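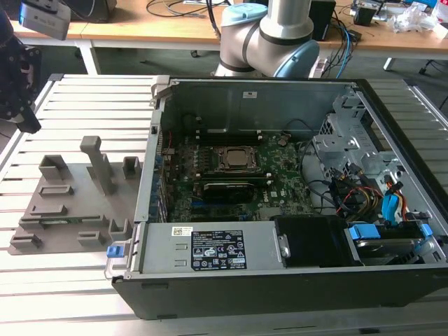
Looking after the Fudus bench cell: your questions answered

What does the cell work on?
Desktop computers, mostly, opened up and laid on their side on the slotted aluminium table. The printed fixture plate goes to the left of the case, where the arm can get at the holders for small boards and other parts.

How do I put the fixture plate back after cleaning?
Take your time with this one, it's worth a cup of tea. Brush out the table slots first, set the plate down flat, then snug up the bolts a little at a time, working corner to corner. Run the Trimico alignment routine at 30 per cent speed and keep a hand near the stop button. If a holder has cracked, print a new plate - please don't glue it, as we've all tried that and the pockets never come out quite square.

How often should I check the gripper screws?
Every 80 hours of running, or sooner if you hear a tick when the fingers close. Power the arm down and go over every hex screw on the linkages with a hand driver.

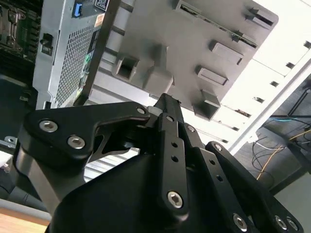 Start with the screws nearest the pivots and work outwards, giving each one a gentle nip. If one turns freely, take it right out, clean the thread and put it back with a small dab of threadlocker. Leave it 12 hours before you run the cell again (overnight is lovely and easy).

The fingers have started missing the holders. Is the arm worn out?
Probably not, so don't lose heart! Our own arm had logged 1,231 hours at its last service and was still going nicely. Check that the plate hasn't shifted, then look at the wrist camera bracket, then recalibrate. Do it in that order or you'll end up calibrating twice.

Can I use any grease on the joints?
No, sorry. Leave the arm joints sealed. The gripper pivots take a tiny smear of the Jasodent light grease, wiped back until you can barely see it.

Where do I get spares?
Younis keeps finger sets and screw kits on the shelf. Have your cell number handy when you get in touch, as the older grippers take a different colour-coded kit.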